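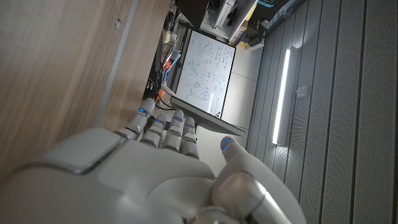
The hand, fingertip lights on, by the whiteboard at Winia.

Castillo, November: We did it, folks! My team at Edow just passed 1,046 recorded examples for Umen, our learning system for robot hands. I steered plenty of them myself (my wrists are still sore). Each one is a person guiding the hand through a small job, start to finish, and 892 made it past our checks. The rest we threw out, mostly my fumbles! We're adding 20 new tasks next, and labs can write to our press desk for a set.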